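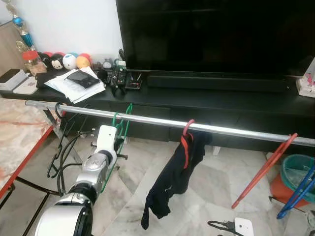

Arm at the hanging rod, gripper near the green hanger.

Rules for running a robotic arm in a furnished room

Posted by Hadi Issa, Oct 23, 2022

Our group in Indutville is preparing written rules for garment-handling work carried out in ordinary living rooms. The task is to move hangers along a metal rod. The present draft, adapted from the Favthorpe handbook, covers speed and the stop button but says little about the room itself. Which points should be fixed in writing before work begins? Guidance on cords and on furniture behind the rod would be appreciated.

Qusai Ghanem

The room should be treated as part of the work cell. Our site rules at Cilalum contain the following:

Mark a clear zone of 100 cm on every side of the arm's full reach. Where a television or cabinet stands inside it, limit the arm's travel in software and record the limit.
Keep power strips out of the walking path. In your picture the strip is on the floor with a cord plugged in; I would move it to the wall and tape the cord down.
Hold speed to 150 mm per second whenever a person is in the room.
Clear papers and small items from any surface within reach.
Check the stop button at the start of each shift and sign the sheet.

These are house rules and do not replace the risk assessment required where you work.

Tannous

Agree with the above. We also do not let anyone run the arm for more than 8 hours in a day. Plastic hangers crack, so check the hooks. Our sheet has a line for that but people skip it.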